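Speaker notes: Loose packets on a counter — depth, corners and what a basket does
Short session, second slot after the break. Oct 14, 2022

Slide 1. Title
Wait for the door to close. Say the session covers counter storage of dry and packaged food in small kitchens, counter level only. Wall cabinets are in the Keltia handout and will not be repeated.

Slide 2. Definitions
Counter depth: front edge to wall, measured at the surface. Working strip: the front part of that depth, kept clear for preparation. Back strip: everything behind it.
Storage belongs in the back strip. Most complaints in the Vustana survey were about packets that had moved forward into the working strip.
Figures for this slide: 109 kitchens visited, 40 of them with no pantry of any kind. Do not read out the full table. It is in the handout, page 8.

Slide 3. Upright packages
A package standing on its base uses the least counter area, and its label stays readable. The cost is sight line. A single tall package near the front edge hides much of the surface behind it, and people stop using what they cannot see.
Leave the slide up for a few seconds before speaking.
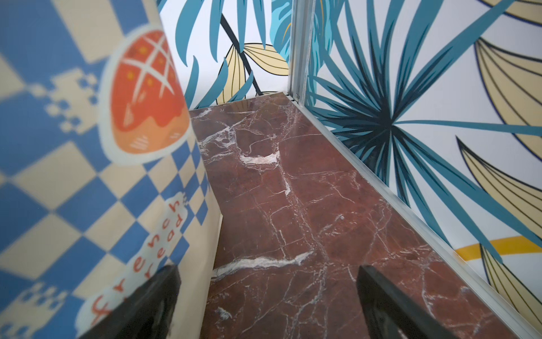

Fig. 1. French bread package standing upright, red marble surface running to the back corner.

Point out the strip of surface leading to the corner. On a veined, dark stone pattern like this one, small items and crumbs are harder to pick out than on a plain light top. Scanlon recommends a light mat under the storage area for this reason. We tried it in February and kept it in 7 kitchens. The others took it out because it slid when wiped.
Printed packaging adds to the problem. Checkerboards, logos and large lettering compete with each other once several packages stand side by side. Suggest turning the plainest face outward only if the household already knows the contents.

Slide 4. Corners
The back corner is the deepest reach on the counter and the least used. Acceptable contents: sealed items with a long date, one layer, nothing behind anything else. Unacceptable: open bags, glass, anything needed daily.
If asked about turntables: they work for jars. Flat packets fall off the rim.

Slide 5. Flat packets and the basket
Flat food packets do not stand up reliably. Stacked on the counter they slide, and the lower ones get forgotten. A rectangular basket with a rim solves both problems if it is kept to one kind of content.

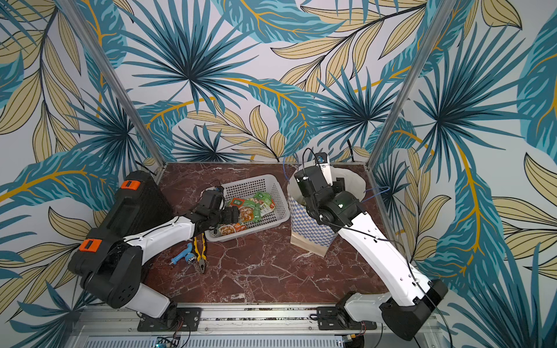
Perforated sides are preferred over solid ones. The contents can be seen from the side at a low angle, and the basket can be rinsed and drained without special handling. Plastic is adequate. Wire leaves marks on soft packaging and catches on corners.
Packets with a picture of the cooked dish go picture side up. The household should be able to choose a meal without lifting anything out.
Do not fill above the rim. Once packets lean over the edge, the basket can no longer be pulled forward with one hand — and then it stays where it is.

Slide 6. Fixing and edges
Brief. If the counter meets the wall with an open joint, seal it before placing any storage there. The Sika sheet is on the side table for those who want it. No product questions from the floor; take them afterward.

Slide 7. Procedure
Read slowly, people write this one down.
Clear the counter completely. Wipe and dry. Mark the working strip with tape. Sort packages into upright and flat. Flat ones go in the basket, upright ones along the back wall, tallest nearest the corner. Leave the tape on for a week, then check what has crossed it.

Questions
Likely first question is about bread. Keep it out of the basket with the flat packets; it gets crushed. Second is usually labels, see handout page 7.
Collect the feedback forms at the door and return the clicker to the front desk.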